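Collecting tidy-up demonstrations with hand-held grippers
Kobina Mahama, 16/11/2021

These are the steps we used for the Voda cushion task. They assume you have two grippers with marker cubes fitted and a head camera that is already calibrated.

1. Put the objects out and leave the rest of the room as it is. In August we cleared the floor first, and the policy did badly once the furniture came back.

2. Start the head camera and hold both grippers out in front of you. Check that a cube face from each one is being tracked.

3. Stand still for 3 seconds with the grippers apart. The Pullent script uses this pause to find the start of the episode.

4. Do the task at half your normal speed. Keep the cubes turned towards your face. If you drop something, carry on and mark the episode afterwards.

5. Return to the start pose and stop recording.

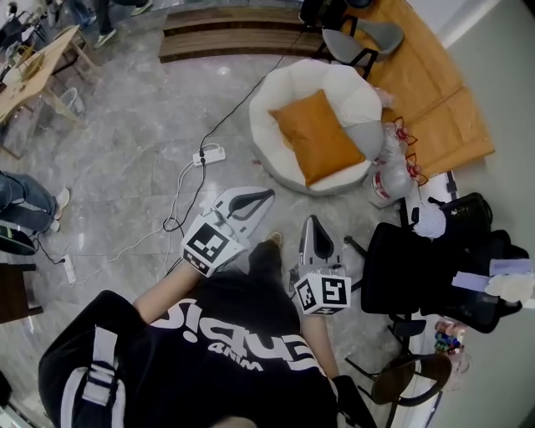

Start pose, both grippers held apart, with the orange cushion on the pouf.

Lina Hamdan filtered our first set of 3,195 episodes. She removed 1,046, mostly for lost tracking on the left cube. Training on what remained gave 63 per cent success on the arm, against over half for the unfiltered set. The filter settings are in the Umport folder.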